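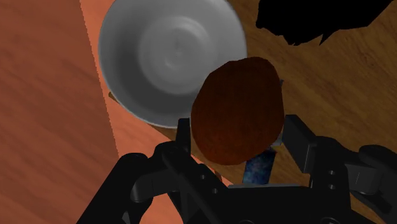
Sullville Supper Cards
README, last touched in June

Hi! So this is a folder of 239 recipe cards, typed up by me over one very long winter and now sitting in a plain spreadsheet so other people can search them. They came out of two card tins that belonged to my neighbor Shahla Jafarzadeh, who cooked for half of Sullville at one point or another and wrote nearly everything down in pencil. She said I could share them as long as I kept her spelling of the dishes, so I did, and that's why you'll find three different ways of writing "dumpling" in here. Please don't send me fixes for those.

What's in the folder

cards.csv is the main file, one row per card.
notes.txt is everything written on the backs (shopping lists, phone messages, a really good rant about margarine).
places.csv matches the place names on the cards to the towns as they're called now.

If you only want to cook something, open cards.csv and ignore the rest.

The columns

card_id -- a plain number, in the order the cards came out of the tins. The order doesn't mean anything, I just didn't want to shuffle them and lose track.
title -- as written. Some cards had no title, and those say "untitled" and then the first ingredient.
ingredients -- one long cell, split with semicolons. I know, I know. I tried commas first and "onion, chopped, not too small" broke everything.
method -- word for word, including the crossed-out bits, which are in square brackets.
serves -- blank if the card didn't say. Sometimes it says "the Fidstead lot" and I left that in as text, so don't expect every value to be a number.
place -- where she got the recipe, if she wrote it down. Mostly Sullville and Fidstead, with a good handful from Eltcombe.
tested -- yes or no. Yes means I've cooked it in my own kitchen and we ate it.

So far 28 cards say yes. I'm slow, and I keep making the lentil soup again when I should be trying something new. (Card 19. Go make it. Double the cumin.)

Things that will trip you up

Oven temperatures are all over the place. A lot of cards say "medium" or "hot" and that's all you get. I haven't guessed, so the cell says just what the card says. Where there is a number it's Fahrenheit.

A "cup" is her blue teacup, at least on the older cards! I measured it and it holds a bit less than a standard measuring cup. For soups and stews it makes no difference at all. For the cakes it does, and my first go at the walnut one came out like a roof tile.

There are 2 cards with the same title, "Alcaraz rice," and they're different dishes. One's a side and one's a whole dinner with chicken in it. I nearly merged them, so please learn from me and check the ingredients before you clean up duplicates.

Some pencil was too faint to read. Those words are marked with a question mark in round brackets, and if you've got a family recipe that looks close and can fill the gap, I'd love to hear from you.

Using it

Cook from it, print it, put it in your community cookbook, whatever you like. Just put Shahla's name on it somewhere and don't sell the folder as it stands. If you change a recipe, please say you changed it -- she has opinions about raisins and I don't want her blamed for any.

Still to do

Split the ingredients into their own file. Type up the envelope of newspaper clippings. Work out what "the usual" means on the pickle cards; I've asked, and she says it depends on the pickle.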